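The Mimgate training floor, just after nine. Grey carpet, yellow tape, two people in headsets who don't look round. The lead operator at Jorberg has been showing robots how to do things for three years and talks fast, mostly while watching somebody else's hands.

"It's puppeteering," she says. "You move, it moves. Then you do it again and you try to do it the same but not exactly the same."

Her team works by remote control most of the day. Now and then they switch to hand guiding — take hold of the arm, walk it through the motion, let go. Hand guiding is quicker to learn, she says, but your own body gets in the way and you end up teaching it your bad elbow.

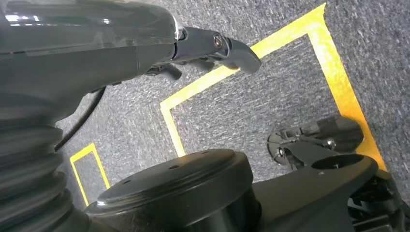 The part new starters struggle with is slowness. They come in from games, a lot of them, and they're quick. Too quick. "The robot learns the fumble as well. If you twitch before every grasp it will twitch before every grasp, for ever. I had one that hesitated like me. Horrible."

So, rules. Approach from the same side. Pause before contact. If you drop something, carry on and recover, dont stop the recording. She wants the recoveries. Of 694 demonstrations logged on the current task, 386 were kept, and she'd have kept more if the old scoring sheet hadn't thrown out anything with a second attempt in it.

"Second attempts are gold. Somebody binned them. We had words."

The current task is for Gretano, who want car trim parts handled off shelving. Long thin pieces, nothing heavy. Fingers flat or fingers curled? There was a week of argument over that. The operator can't feel the part, only see it, and most people press harder than they think.
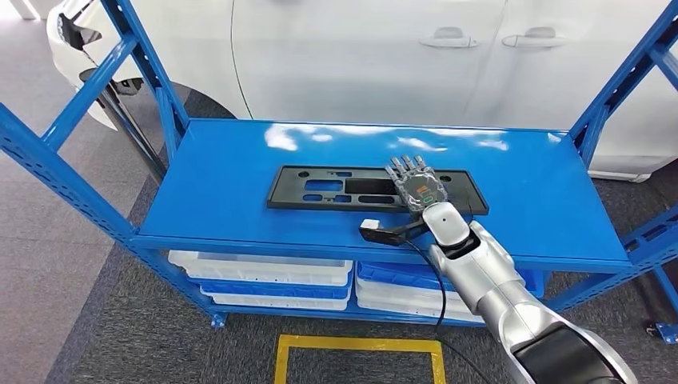
Hand on a black plastic panel, top shelf, Gretano trim task.

Does it get boring? Yes. She says it straight off. Sessions are capped at 100 runs, then you swap, whether you feel fine or not. People always feel fine. The runs get sloppy anyway and you only see it on playback teh next morning.

The control software is Ahn, which she likes apart from the lag. A small delay is enough to make you overshoot and then you correct, and the correction goes in the data too. She'd take less lag over better gloves any day.

Target is 2,116 good ones by June. Will they make it? A shrug. One of the headsets comes off, someone wants a tea, and she's already reaching for it.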